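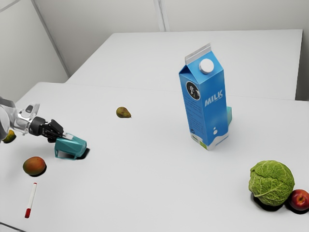

**Setting up a simulated pick test, the Brostville way**

A good test scene is so much fun to build, and a few house rules will save you a lot of rerunning later! We use these for every tabletop task in the Brikari project.

1. **Write the success rule first.** Ours: the target is lifted clear of the table and held for 4 seconds. Put it in the task file before you run anything.
2. **Mix your shapes.** Fruit, a carton, a thin marker, a mug with a handle – each one asks something different of the fingers.
3. **Vary how things lie.** Include mugs on their sides as well as upright ones, and let one item partly hide another now and then.
4. **Fix the seed and log it.** Anyone should be able to rebuild your exact layout.
5. **Cap the closing force.** Keep the same limit you'd use on the real arm, even though nothing can get crushed in here.
6. **Run more than 82 trials per layout.** Count every failure, including the silly ones.

If a grasp slips, allow 2 retries and record them separately – they're great for debugging! Save the log in the Noten folder with the seed in the file name.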